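Workshop notebook, finishing bench
December

Picked up the shellac problem again this morning. Where I left it: the top of the Shokri side table has gone cloudy twice, both times in the same area near the back edge, both times overnight. The legs and apron were finished out of the same jar and are fine. Manouchehr thinks it's moisture in the wood. I think it's the alcohol. We have been going back and forth on it long enough that I'm doing it properly now, with test boards, and writing it down.

Test boards are offcuts from the same walnut as the top, planed, sanded to the same grit as the top and wiped with a dry rag. I cut 12 of them. Four go with the old alcohol, four with the new can, four with the new can after a wash coat has been left to cure. Each is marked on the back in pencil. Please don't write on the fronts. Please also don't use them as coasters.

Flakes: Futlow blonde, dewaxed, the bag that was opened in the summer. There's a second bag, unopened, which I'm saving. Mixed 50 grams into enough alcohol to give the thin cut we normally use for padding. The old batch took a long time to go into solution and there was a jelly at the bottom of the jar that never dissolved at all. I strained that out through a paint filter at the time and carried on. Should have stopped there. Shellac that won't dissolve is old shellac, and I know that, and I would tell anyone else that.

So there are really three suspects: the wood, the alcohol, the flakes. The boards above only sort out the first two. I'll need to open the second bag after all if the results are the same on everything.

9:40. Old alcohol boards padded. Room at 18 degrees, which is lower than I like. The heater by the back door was off when I came in. It's on now but I don't want to wait for it, and the table was finished in a cold room too, so in a way this is the fairer test.

10:30. New alcohol boards padded. Feels different under the rubber, lets go sooner and doesn't drag. May only be that my hand had warmed up by then. I changed the cotton inside between sets but kept the same outer cloth, and I should have changed that as well. Noting it so that I don't forget when I'm looking at the boards and feeling sure of myself.

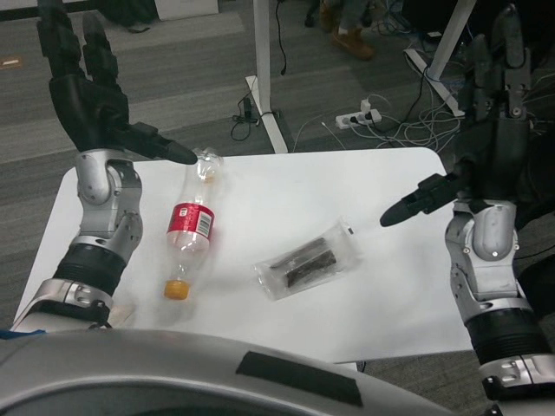 Left everything flat and went to look at the Ulholm chairs, since those have to go out first regardless. Two of the back rails are still loose. Ashok steamed the joints apart and cleaned the old hide glue off the tenons, and he wants to reglue with hide glue again. I agree. The customer asked about epoxy. Ashok's answer was that whoever repairs the chair next will need to get it apart, and I've asked him to put that in the letter in the same words.

One tenon is undersized. It has been shaved down in some earlier repair and packed with what looks like a strip of card. Took the card out. We'll glue a shaving of beech to each cheek and fit it back to the mortise. Don't do this in a hurry. If the shoulder line moves, the whole back will sit crooked and it will show from across a room.

Glue notes, for whoever is on it: granules soaked overnight in cold water, then into the pot. The pot thermostat has been reading low. I checked it with the kitchen thermometer and adjusted the dial until the thermometer was happy. Ignore the numbers on the dial and use the pencil mark. The last lot was overheated and smelled like it, and I threw it out.

1:15. Back to the test boards. No clouding on any of them yet, but there wasn't any on the table at this stage either. The old alcohol set is still tacky if I press a knuckle to a corner. The new set isn't. That's a plain difference and I'd call it the first real result of the day. It fits with water in the alcohol. The old can has had a bad lid since it was dented, and it stood on the floor by the sink through all that wet weather.

Manouchehr came by and pressed the same corners and agreed about the tack, then said it doesn't explain why the legs are fine. He's right, it doesn't. Same jar, same day. Possible reasons we came up with:

The legs got fewer coats. I was in a hurry with them and it shows if you look at the grain.

The legs stood up on nails with air on every side, and the top was lying on a blanket. The back edge was the part nearest the wall.

The top had been washed with soap and water by the owner, perhaps many times, and the back edge may have had a plant pot on it. There is a faint ring there under raking light. I had put this down as an old stain and left it alone.

The third one bothers me most. If there was water sitting in that spot when I sealed it then Manouchehr has been right all along and the alcohol only made it worse. I'll put the moisture meter on it once the film is off. The meter reads high through a finish so there's no point in doing it before.

2:00. Stripped the back third of the top with alcohol (new can) and fine steel wool, working with the grain. Came off easily. Under the film the ring is clearer than I remembered. Meter readings: the ring area is higher than the front edge, though not by a great deal. I took several and they wander. The battery is low and there isn't a spare in the drawer. Adding it to the list.

Standing the top on edge against the rack for the night, stripped side out, with stickers behind it so that air can get at both faces. It is not to be laid flat again until the reading at the ring matches the reading at the front. If that takes a week then it takes a week. I'll phone the customer.

3:20. Ordering. Ciromus quoted 115 for the shellac, alcohol and filters together, delivered. That's more than last time but the alcohol comes in the smaller cans now, and I would sooner pay extra and have it fresh. From here on, every can gets the opening month written on it with the marker that hangs by the shelf. Same for flakes. Anything mixed goes in a jar with a label saying what it is, what cut, and when it was made. There were two jars on the shelf today with nothing on them at all. One smelled like shellac and the other I couldn't place, so both have gone in the waste drum.

While I was in there I found the missing card scraper, behind the wax tins. Burr is gone. Will file and turn it tomorrow.

A note on the padding itself, mostly for me. I went over the front two thirds of the top with a raking light and there are ridges where the strokes overlapped. They're slight, but they're regular, and they come from loading the rubber too wet and then not letting it run dry before going back. On the test boards I loaded less and pressed more toward the end of each load and they're much flatter. The boards are small, so it's easier, but the habit is worth keeping. Oil only if it sticks, and then a fingertip of it. I've been using too much and having to chase it off afterward.

4:45. Last look at the boards before leaving. Old alcohol: tack nearly gone, slight haze on one board, the one nearest the door. Could be the draft. The other three are clear. New alcohol: all four clear. Wash coat set isn't ready to be padded and won't be until tomorrow.

I've moved the hazy board to the middle of the rack and put a clear one from the same set in its old place by the door. If the second one hazes too, it's the draft that's doing it, or at least helping.

To do tomorrow:
Pad the last four boards, fresh outer cloth.
Meter battery.
Read the ring again, same spots. I've put chalk ticks on the edge to find them by.
Beech shavings for the Ulholm tenon, fit dry, and get Ashok to check the shoulder before any glue goes on.
Scraper.
Phone Shokri about the delay.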